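Jul 15, 2023

Dye notes, madder again. Skip to the bottom if you only want the recipe, Malou.

So the Wulteo wool finally came out of the mordant and I'm pretty happy with it! I went with alum at the usual strength and a pinch of cream of tartar (I know, I know, Marlene McIntyre thinks it's a waste on this breed, but I had an open jar and it was going lumpy). The skeins sat overnight in the big pot with the lid on. No felting, except a bit on the one I tied too tight, and that one is going in the sample drawer anyway.

Madder is the Grutent batch, lot 3583, chopped root. I soaked 200 grams of it and poured off the first water, which was that awful mustard brown. Last time, in March, I kept the first water in and everything came out the color of a flowerpot. Perfectly nice flowerpot, but I had promised Morgan a red. This time I went slow, kept the heat low, and added a spoonful of chalk because our tap water is so soft. You could smell the difference, kind of sweet and earthy, a bit like beets.

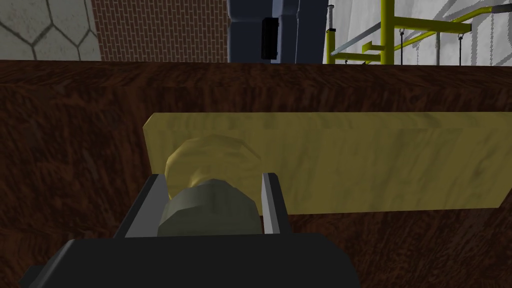
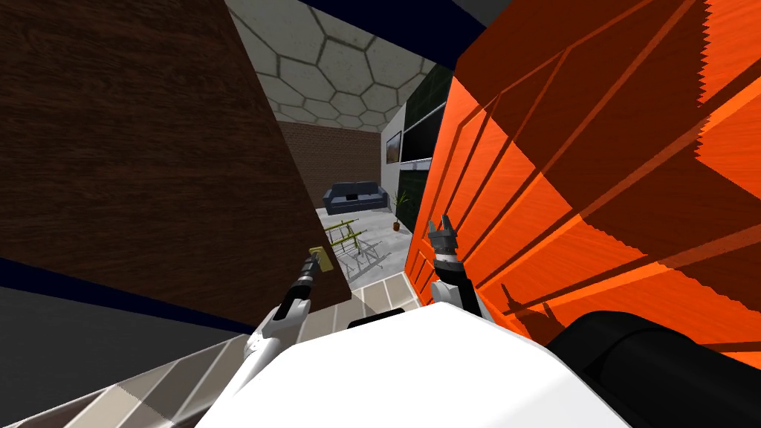
Anyway, the color. Skein one is the best red I've gotten out of a pot in this building, really, a proper brick with some blue in it. Skein two went in after and is more of a coral. Skein three was the exhaust bath and I'd call it salmon if I was being kind. I want to try a dip in weak iron on half of it to see if it goes plum or just goes sad.

Things I messed up:

- forgot to weigh skein two dry, so the percentages for that one are a guess
- let the pot get up past where I wanted it while I was on the phone with Wevia about the missing cones (still missing!!)
- wrote the tags in the wrong pen and one of them bled, so if you find a tag that just says "M" it's madder, not Marlene's

Light test is set up with 8 little windings, half of each under cardboard, taped in the south window. Please don't move it even if it looks like trash. I'll pull it after 23 days and put the cards in the back of this book.

Recipe as done: wool wetted out well, alum and tartar overnight, madder soaked and first water thrown out, chalk in, low heat for the afternoon, cool in the pot, rinse the next day. Malou Eskildsen has the pH strips, I need them back before the weld.

Also we're low on alum.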